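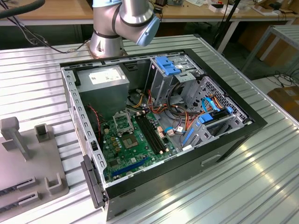

## 4. Setting up your Trerkwood at home

Welcome back! If you have worked through section 3 you will have a good idea of what the Trerkwood archive program can do, and now comes the pleasant part, where you get it running on the family computer and start putting your photographs, letters and recipes into some kind of order. Set aside a quiet evening or a slow Sunday afternoon for it. The steps themselves are short, but people do tend to stop and look at old pictures along the way, and we would hate to hurry you.

You will need:

- your Trerkwood licence card (it comes in the inside pocket of the folder)
- a computer that has been updated fairly recently
- at least 500 GB of free space if you mean to store home films as well as photographs
- an outside drive for your safety copy, with its own lead
- a cup of something nice

### 4.1 Installing the program

1. Close anything else you have open, particularly other photo programs, which sometimes like to grab hold of the same folders.
2. Open the Trerkwood installer from the place where you saved it. On most computers that will be the Downloads folder.
3. Type in the licence number from your card. The gaps between the groups of letters are only there to make it easier to read, so you can leave them out or put them in as you please.
4. Choose where the archive should live. The installer will suggest your main Documents folder, and for most households that is perfectly fine.
5. Press **Install** and wait. On an older machine the bar can sit still for several minutes near the end while the search list is being built — please let it finish.
6. When the green tick appears, press **Open Trerkwood**.

> **Note:** If you share the computer with other people, install the program while signed in under your own name. You can invite the rest of the family in later (see 4.4), and they will each get their own view of the archive without being able to tidy away your things by accident.

### 4.2 Making your first shelf

Everything in Trerkwood sits on a shelf. A shelf can be a year, a person, a house you used to live in, or whatever makes sense to you, and you can rename it as often as you like. We usually suggest starting with one small shelf and getting it just so before you bring in the great mountain of everything else.

1. From the opening screen, press **New shelf**.
2. Give it a plain name that you would think of straight away, such as *Garden* or *Gran's letters*.
3. Pick a cover. If you don't have a picture in mind, choose one of the plain cloth colours and change it another day.
4. Drag in a handful of items. Nine is a good number to begin with, as that fills one page of the shelf and lets you see how the layout will look.
5. Click on each item in turn and add a date. If all you know is that it was a January, or some time before you moved house, you can type exactly that and Trerkwood will place it as best it can.

> **Note:** A shelf holds up to 3,378 items. When you get close to that, a small yellow marker shows beside the name, and you can split the shelf in two from the **Shelf** menu. Your dates and notes go along with each item.

### 4.3 Scanning paper items with the Raju feeder

If you bought the bundle, you will also have the Raju sheet feeder. It is a friendly little thing once you know its ways, and it is very good with letters, postcards and ordinary prints.

1. Stand the feeder on a firm, level surface with a clear space in front for the paper to come out.
2. Plug the lead into the computer first and then switch the feeder on at the side. The light will blink for a while and then stay steady.
3. In Trerkwood, open the shelf you want to fill and press **Add from paper**.
4. Take out any staples, pins and paper clips. Do check the backs of old letters, where a pin can hide very nicely.
5. Square up a small pile by tapping it gently on the table, then place it face down in the tray.
6. Slide the paper guides in until they just touch the edges.
7. Press **Scan**. The pages will appear on your screen one by one, and you can turn any that have come out sideways by clicking the curved arrow.

> **Caution:** Please don't feed in anything torn, brittle, glued or folded into many layers. Old newspaper cuttings are especially tender. Put these into a Molis clear sleeve and scan them one at a time, or take a photograph of them by a window and drag that in instead.

> **Caution:** Never pull on a page that has stuck. Switch the feeder off, lift the lid by the tab and ease the paper out in the direction it was travelling.

### 4.4 Inviting the family

1. Go to **People** and press **Invite**.
2. Type in the e-mail address of the person you have in mind.
3. Choose whether they may look, look and add notes, or change anything at all. You can alter this later.
4. Write them a line or two if you like, and press **Send**.

The invitation stays good for around 2 weeks. If an aunt or cousin hasn't seen it by then, have them look in the junk folder before you send another.

### 4.5 Your safety copy

We know this is the part that everybody means to do tomorrow, so we have made it as short as we can.

1. Plug in your outside drive.
2. Open **Settings**, then **Safety copy**, and choose the drive from the list.
3. Pick a day and a time when the computer is usually on.
4. Press **Copy now** for the first one. It takes much longer than the ones that follow, so you may like to leave it going over supper.
5. When the message *Copy complete* appears, eject the drive properly before you unplug it.

If you would like a second copy kept away from the house, the Taroment online store can be switched on from the same page. You will be asked to choose a pass phrase. Write it down on the back of your licence card and keep the card with your other household papers — the support desk has no way of looking it up for you.

Moving an existing archive over from another program is covered in section 5.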